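School uniform grants should follow the child, term by term
Opinion / Education funding

Each April the council publishes its schedule of support for the coming school year, and each April the line for school clothing takes up less space than the line for grounds maintenance. The amount is a single payment, made once, to families who qualify on a single date. I want to argue that the single date is the main fault in the scheme, that it can be corrected at modest cost, and that the correction should be made before the size of the grant is discussed at all.

The present rules in Ekcombe work as follows. A family whose income is below the threshold on the qualifying date receives a payment for each child of school age. A family whose income falls below the threshold a week later receives nothing until the next year. A child who moves into the area in November receives nothing. A child who moves from Rikton Primary to Stetell High receives the same sum as a child who stays where he is, although the first needs a complete new set of clothes and the second may need only trousers.

Last year 374 pupils in the two schools received the payment. The council does not record how many became eligible after the date, and so it cannot say how many went without. Its officers have described this as a gap in the data. I would describe it as a consequence of the design. A scheme that looks once will count once, and any hardship that arises between counts will be absent from the figures used to judge the scheme.

The case for a single date is administrative. One assessment is cheaper than several. Income evidence is collected in one round, letters go out in one batch, and the payment file is run once. These are real savings and I do not dismiss them. But they were larger when the evidence was on paper. Applications for free school meals are already accepted throughout the year in this area, and are checked within days. The income test for the two benefits is close to identical. The council is therefore running a continuous check for one purpose and declining to use its result for another.

My proposal is to divide the year's entitlement into three termly payments, each triggered by eligibility for free meals on the first day of that term. A family eligible all year would receive what it receives now. A family which becomes eligible in January would receive two payments out of the three. A child starting at a new school would have the first two payments brought together, so that the money arrives when the clothes must be bought.

There is an obvious objection. Clothing is bought mostly in August, and a third of the grant in September is less useful than the whole of it in July. I accept this for children entering the first year of either school, which is why the proposal treats them differently. For the others the objection is weaker than it appears. Children do not grow on the first of September. Shoes wear through in the winter, jumpers are lost, and a coat that fitted in autumn may not do up by March. Spending on clothing is spread through the year in most households, and the August peak is partly produced by the grant itself.
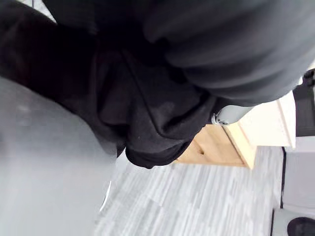 Dark fabrics, creased and folded.

The second objection concerns cost. If more families are reached, more money is paid. This is true, and it is the point of the change. However, the total is bounded. Families who leave eligibility during the year would cease to be paid, and under the present rules they keep the full sum. The two flows will not cancel exactly. In a year of falling employment the scheme would cost more, and in a year of rising employment it would cost less. I regard that as the correct behaviour for a hardship scheme. A budget that does not respond to need is easier to forecast, but ease of forecasting is a weak reason to fix the number of children helped.

The council could hold a small reserve against the worse years. It already does so for home-to-school transport, where costs vary with the number of pupils placed outside the area, and the method could be copied without alteration.

A third objection comes from people who would prefer to abolish the grant and lower the price of the uniform instead. They have a good argument. Stetell High requires a badged blazer, a badged jumper and a sports top available from one supplier, Furtună, under an arrangement the governors renew without a published tender. I have no complaint about the quality of the goods. My complaint is that a parent cannot compare prices where there is only one price. Plain garments with a badge sold separately, to be sewn or ironed on, would remove most of the difference between the cost of school clothing and the cost of ordinary clothing.

That reform should be pursued, but it is a matter for governors and the grant is a matter for the council. Neither should wait for the other. A lower price would still have to be paid by somebody, and a family with no spare income in January will find a cheap jumper as hard to buy as a dear one if it falls outside the scheme. I have noticed that supporters of each reform tend to cite the other as the more urgent, with the result that both have been deferred for 2 budget rounds.

Some readers will ask whether second-hand provision can fill the gap. Both schools run a rail of used items, and Rikton opens its rail on one Saturday each half-term. These arrangements are useful and should continue. They depend on what is handed in. Small sizes are plentiful, as young children outgrow things before they wear them out, and large sizes are scarce. Trousers and shoes, the items which fail first, are seldom available in good condition. A rail can reduce what a family spends. It cannot be planned around, and public support ought to be something a family can plan around.

There is also the matter of how support is paid. The present grant is a bank transfer and I would keep it so. Vouchers have been suggested, on the ground that they ensure the money is spent on clothing. In practice they restrict families to the shops which accept them, and those shops are not always the cheapest. A voucher scheme also needs a contract, a contractor and a process for lost vouchers. At the present scale the checking would cost more than any misuse it prevented, and no evidence of misuse has been placed before the council in any paper I have read.

The cost of the change itself is small. The payment system would need to run three files a year, and the meals database would need to export a list on three dates. The school population covered is a little over 700, which is not a large file by any standard. One officer already maintains both records. A new application form would not be needed, and the existing one could be withdrawn, since a family registered for free meals would be paid automatically. Automatic payment would also reach families who qualify today but do not apply, a group that is usually left out of estimates and should be included in this one.

I would add one requirement. The council should publish, each term, the number of pupils paid, the number newly eligible and the number no longer eligible, by school. Where a school's figures would identify a child they can be combined. With a year of such figures it would be possible to discuss the amount of the grant on a sound basis, including whether secondary pupils should receive more than primary pupils, as I suspect they should. At present that discussion consists of one side quoting the price of a blazer and the other quoting the total budget.

The schedule for next year is still in draft. The clothing grant is set out in a single paragraph, unchanged from last year except for the date. Amending it to refer to the first day of each term would require one further sentence, and the rule for new starters another. The consultation form accepts comments on individual paragraphs, and I have sent mine in on that one.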